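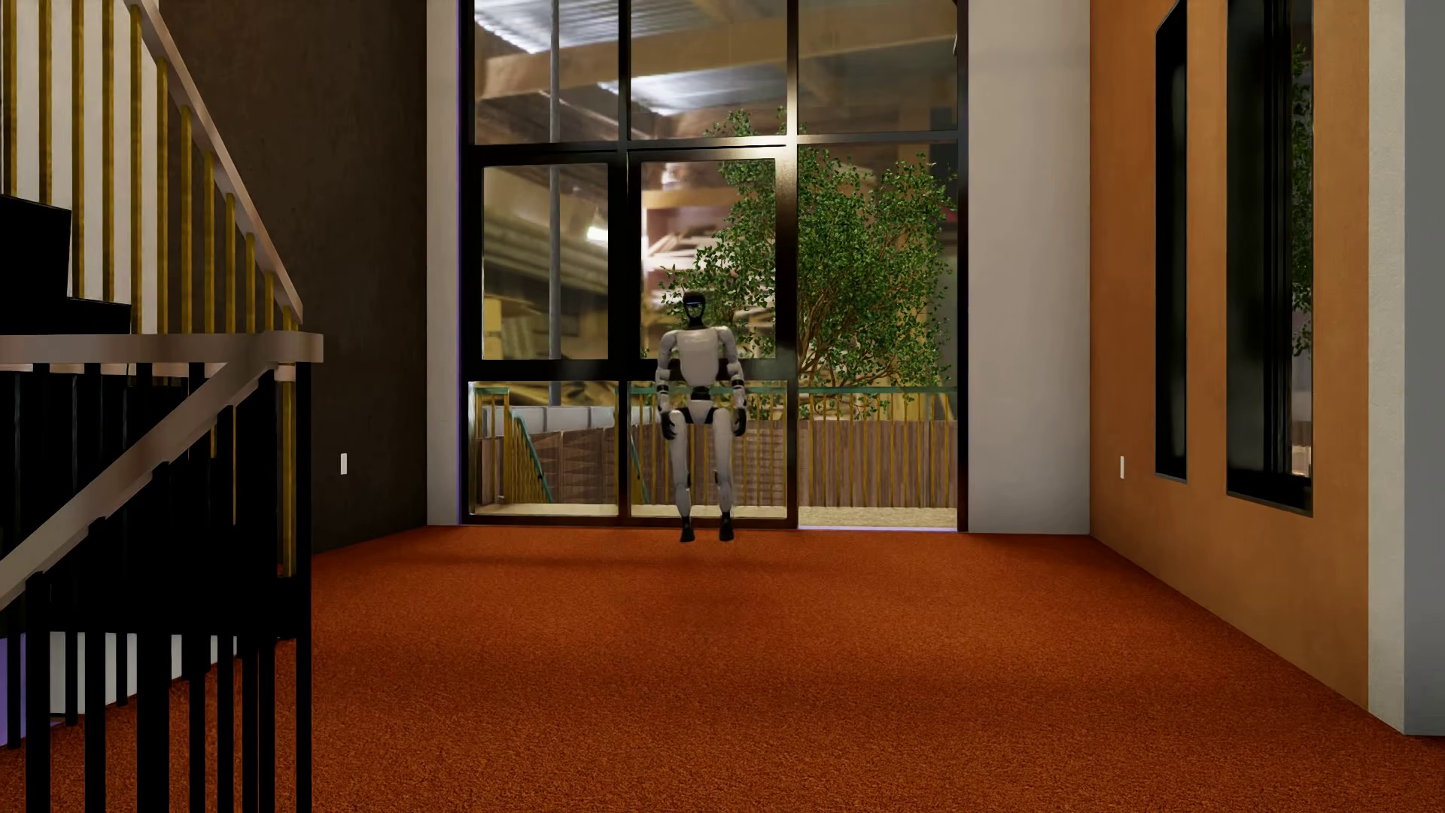 Rust-orange carpet with a speckled pile, by a black-framed window wall.

Coloured carpet: your questions

Last updated Sat 1 March

We love coloured carpet at the Stirkville showroom and we get asked about it every day, by email, over the phone and by people standing in the doorway with a paint chart. These are the questions that come up most. If yours is missing, drop us a line and we'll add it.

Is an orange or red carpet going to make my room look smaller?

Much less than people fear! A strong colour on the floor draws the eye down, so a low ceiling can seem a bit higher, and if the walls are kept pale the room still feels open. What does shrink a room is a lot of different floors meeting each other. One colour running from the hall into the living room does wonders, even if it's a loud one.

What colour walls go with rust?

Chalky whites, soft pinks, olive, and a dusty blue if you're feeling brave. Pure brilliant white can look rather cold beside it. Black metalwork looks terrific with rust, so if you have dark window frames or a black stove you're already halfway there. We'd steer clear of magnolia, which tends to go a bit yellow next to orange.

Why does my sample look different at home?

Light, mostly. Our showroom faces north and yours might face south, and a bulb in the evening will change things again. Put the sample flat on the floor (please don't hold it up to the wall, everyone does it) and look at it in the morning, at teatime and with the lamps on. Move it about too, as the spot by the window and the spot behind the sofa can be like two different carpets.

How big are the samples, and do I have to pay?

Small ones are free and yours to keep. You can have up to 5 at a time. Large ones are lent out for 10 days against a deposit, and we do recommend a large one for anything with a fleck in it. A small square of a flecked carpet tells you hardly anything.

What's the difference between a fleck, a heather and a plain?

A plain is one colour all through. A heather is spun from fibres of several shades blended together before spinning, so it looks soft and slightly misty from a distance. A fleck has distinct little specks of another shade, and you can pick them out when you look down at your feet. Flecks are wonderful with children and dogs - crumbs and hair vanish into them until you get the vacuum cleaner out.

How many colours can I choose from?

Across all our ranges there are 396 at the moment. Zerton has the biggest choice of warm shades, including four rusts that look nearly the same on screen and quite different on the floor. Hamura is better for greens and blues, and it has a lovely deep plum that hardly anyone asks for. Do ask for it.

My new carpet has darker and lighter patches. Is it faulty?

Probably not. Cut pile leans, and where it leans towards you it looks darker than where it leans away. Walk across it, or run the vacuum the other way, and the patches will often shift. Some stay put, which the trade calls shading or watermarking. It doesn't affect how the carpet wears. If there's a straight line with a clear change of colour along a join, that's another matter, so do get in touch and we'll come and have a look.

Will it fade?

All dyed carpet fades a little in strong sun, and very bright shades show it soonest. If you have big windows, draw the curtains or blinds on the fiercest summer afternoons and shift the furniture now and again. A wool carpet in a hot south-facing room will mellow over the years. Many of us here like it better that way, but if you don't, ask to see the solution-dyed ranges, where the colour goes right through the fibre.

Is the fluff ever going to stop?

Yes! Wool sheds for the first few months, sometimes by the bagful. Vacuum gently and often, and snip any long ends with scissors. Never pull them.

Does the underlay matter if nobody sees it?

Hugely. It's what you feel when you get out of bed. Yu is the one we fit most often upstairs, and for stairs we go for something firmer. Please don't reuse the old one. It will have flattened along the old walkways, and the new carpet will follow every dip.

How do I get a spill out?

Blot with a plain white cloth, working from the outside in. Cool water next, a little at a time, then blot again. Don't rub, and don't use washing-up liquid, as it leaves a sticky film that dirt clings to. For candle wax, let it set hard, break off what you can, and ring us about the rest.

Can you turn my leftover piece into a rug?

We can, and it's one of our favourite jobs. Bring it in and choose a binding tape - a contrasting one looks smashing on a rust or a mustard. It usually takes 2 weeks, longer in October when all of Stirkville seems to want new floors before winter.

Do you take the old carpet away?

Yes, for a small charge. Just tell us when you book, so there's room left in the van.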